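Foltbridge workshop, bench notes
August, started 9:40 am

Prollelon again. The Brurkero rep left another sheet with Stanisława, same claims as last time in a bigger font. One application, surfaces stay dust-free for 28 days. No mention of what kind of surface, what kind of dust, or what they'd call dust-free. I asked for the test data in the spring and got a brochure with a picture of a mountain on it.

Radosław thinks we should just buy it. His argument is that the benches do look cleaner since he sprayed the sample. My argument is that he also wiped them down first, properly, with a fresh cloth, and I can't remember when anyone last did that. So we have a clean bench that has been cleaned.

What I'd need to see before I believe any of it:

Same wipe on every surface, treated or not. Same cloth type, same person wiping.
Treated and untreated areas on the same bench. Last time the treated one was by the wall and the control was next to the door.
Someone judging the result who doesn't know which is which.
Nobody touching up the treated side when a visitor is due.

White tops are the worst thing to judge by eye anyway. Pale dust vanishes on them and one pencil crumb looks like neglect. Under the ceiling lights you see more glare than dirt. I've started doing the looking with a flashlight laid flat on the surface and the overheads off, and the difference is embarrassing. Things I'd have passed at noon look like a gravel road.
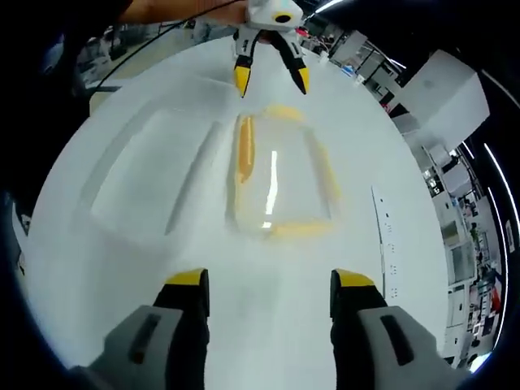
White top with the overheads on.

Tape lifts: pressed clear tape on the bench, stuck it to black card, compared by eye. Left half treated, right half plain, both wiped at the same time. Stanisława ranked the cards without knowing the order. She put two treated ones first, then a plain one, then said the rest were the same to her and could she go back to work. I'd call that nothing. Radosław calls it encouraging.

Repeated it 3 days later with new cards. This time a plain one came out on top. Radosław says the tape wasn't pressed evenly, and he may be right, my thumb is not an instrument. Then it wasn't pressed evenly the first time either, and the encouraging result goes out with the discouraging one. He didn't like that much.

Should make a roller. A short piece of steel bar with a rubber sleeve would do. There's an offcut in the rack that weighs 213 grams, heavy enough if I let it roll under its own weight and keep my hands off it.

Static. The sheet says "neutralizes charge" and this part I'd half believe. Plastic holds a charge, dust goes to it, anyone who has unwrapped a clear lid knows that. Painted or laminated board, much less so. If the stuff does anything at all I'd expect it on the trays and not the benches, and the trays are where we haven't tried it. The sheet only talks about work surfaces, presumably as there's more square footage to sell to.

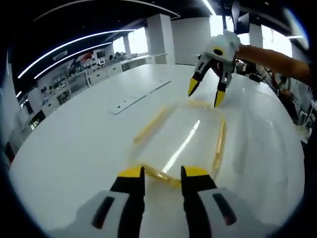
Clear tray, amber-tinted rim. Note the ceiling light streak across the bottom, no use judging dust through that.

Plan for trays: rub one with dry wool, leave it overnight, tape lift in the morning. Then the same with a treated one. Then swap which tray gets treated and do it over, in case one of them is just scratched up. Also do one with plain water and a drop of dish soap, left to dry as a film. My suspicion is the dish soap does as well. Old trick, costs next to nothing, and I'd like to see it lose before we pay for the other.

Cost, for the record: Brurkero want 2,990 for the year's supply, delivery on top. I asked Radosław what we spend on cloths and he didn't know and neither do I. Find out.

2:15 pm. Checked the vent over the Zulu bench, the one everybody complains about. Filter was gray and furry right through. Swapped it for the spare. If that bench gets better now, the sample bottle is going to get the credit, so I'm writing it down here in ink: FILTER CHANGED TODAY, NO SPRAY USED ON ZULU. Radosław, please don't spray it.

Stanisława wants to know whether the spray leaves anything behind that would spoil glue joints. Good question, not on the sheet. Two scraps of board, one treated, glue both, break both by hand tomorrow. If the treated one pops off clean, the dust question can wait.

Still to do: roller, wool, dish soap, price of cloths, order another filter.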